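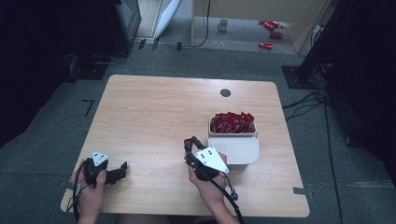

Rhona Carnegie wrote in to say that we should stop worrying about which ruin bar is "the real one" and just book a tasting with food in it, and that comment is what finally pushed me to post. So thank you, Rhona, and now I need help from the rest of you!

Wine tasting evening or cellar tour for a mixed group in August?

Asked by Clementina Quintela
Topic: Food and drink evenings
Posted 22 May 2026

Hi all! I'm planning a long weekend in August for my sister's birthday and I'm stuck on the Saturday-night question, only our big night is going to fall on whichever evening we can get a table. There are seven of us. Four love wine, two are mostly beer people who will drink a glass of anything cold, and my cousin doesn't drink at all but is the happiest eater you have ever met.

I've got it down to two. One is a tasting evening in town at a place called Grandora, with six pours, a plate of cheeses and cold cuts, and a folk duo who play between the reds. It runs close to three hours. The other is a cellar tour out in Kalville, where you walk through the tunnels with a guide, taste straight from the barrel, and then sit down to a proper supper in the yard. The cellar one is run by a family called Mihăilă and everyone I've written to there has been so friendly that I already want to go just to meet them.

The money is not very different once you add the ride out to Kalville. What I can't work out is:

Is the music at Grandora loud? We'd like to be able to talk.
Does the non-drinker pay full price at either one?
Is a cellar supper too long for people who have been on their feet all day?
Do you need to book this far ahead?

My mother is 76 and coming with us, so stairs matter too. She walks fine, she just doesn't like steep ones in poor light. Thanks so much, I get a bit carried away with this stuff and I'd love to hear from people who have been.

3 answers

Jaime Vieira
Marked helpful by the asker

Oh, I'm jealous, what a nice weekend to have ahead of you. I've done both of these, Grandora twice (once with my parents, once with friends from work) and the Mihăilă cellar last summer, so let me go through your list.

Music. At Grandora the duo plays a fiddle and a small cimbalom, no amps. You can talk over it if you're at the back by the coat hooks. If they put you at one of the two long tables up front you'll be leaning in to hear each other, and when they get to the fast dances nobody wants to talk anyway because everyone is clapping. Ask for the back when you book, and ask again the day before. They're lovely but the seating plan seems to live in one person's head.

Non-drinker price. Grandora had a "table guest" ticket that covers the food and the music and some really good homemade grape juice and elderflower. It was a good bit less than the full one. It wasn't listed on the page when I booked, I had to write and ask. The cellar charges everybody the same for supper and then the tasting is extra, so your cousin would simply leave that part out. Given how they feed you there, your cousin may come out ahead of all of us! There was a bean soup first, then duck with red cabbage, then little cheese dumplings rolled in crumbs, and then somebody's aunt came around with more dumplings.

Length. The cellar evening is long. We met at the gate at six and I don't think we were back in town before eleven-thirty. But you're sitting down for most of it, and it's outside under the walnut trees, so it didn't feel tiring. I would keep that day easy, though. Don't do the baths and the castle and then Kalville.

Stairs. This is the part I'd think about hardest for your mother. The cellar has 30 steps going down, stone, a bit worn in the middle, with a rope rail on one side. The light is all right but it isn't bright. My father-in-law skipped the tunnels altogether and one of the sons brought a tray of glasses up to him in the yard, and he had a fine time with the dog. Grandora is at street level with one step at the door, and the restroom is on the same floor.

Booking. For August I'd do it now for the cellar. They take one group sitting a night. Grandora you can leave until a few weeks before.

If it were my sister's birthday I'd pick the cellar – the yard in the evening is just gorgeous, and they let us bring our own cake. Just take a light sweater for underground, it's chilly down there even when it's hot up top. And try the white they pour third. I brought two bottles home and should have brought four.

Jaime Patrício

Grandora. Don't overthink it. Good wine, you can walk back to the hotel.

The beer people will be happy too, there's a Gidel on tap at the bar, the dark one. Cold, a little sweet, goes great with the smoked cheese. I don't remember the music being loud but I was at the bar.

Noémi Katona

Both Jaimes are right in their own way! I'd like to add a couple of things about getting to Kalville, as that's where I see people come unstuck.

There is an evening bus, but the last one back leaves before supper is over. Every summer some poor group runs for it with their mouths full. The family will arrange a van if you ask when you book, and with seven of you it makes sense. Pay the driver in cash and agree on the time home before you go down into the tunnels, because there's no signal down there and hardly any in the yard.

I'm not sure about the steps being 30, I thought it was fewer, but I do agree they're worn. There's a second way in from the lower road with a ramp that they use for the barrels. I've seen them take older visitors in that way. Write to them and mention your mother, they may well offer it.

On the tasting itself, go slow at the beginning. Barrel samples are younger and rougher than what you get in a bottle and people often decide too early that they don't like a wine. Ask to try the bottled one next to it at supper if they have it open. I find that the best part of the whole night, tasting what the same grape does with a couple of years behind it. Your beer drinkers might be surprised too, there's a light sparkling one that wins over nearly everybody I bring.

Oh, and eat a small lunch.

Comments on this page

Clementina Quintela: You're all wonderful. I've written to the Mihăilă family about the ramp and the van, and I'm holding the back table at Grandora for the night before in case we can squeeze in both (my sister says yes, my feet say no). Did anyone have trouble with the cake in the heat?

Jaime Vieira: They put ours in the cellar until dessert. Perfect. Go with something without whipped cream all the same.

Rhona Carnegie: Do both!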